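4.2 Setting up the Kütt travel cot

Read this section in full before the child's first night away from home.

1. Unfold the base on level ground, clear of guy ropes and heaters.
2. Lift each side rail until it clicks. Press the centre of the base down last.
3. Fit the mattress supplied. Do not add a second mattress.

Caution: The cot is suitable for children weighing up to 13 kg. Stop using it once the child can climb out.
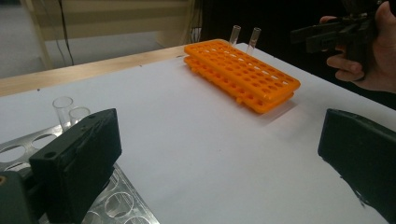
4.3 Packing away

1. Remove the mattress and shake out any sand.
2. Raise the base by its strap, then release the rails.

Note: Spare straps may be ordered from Flavby, quoting part 371.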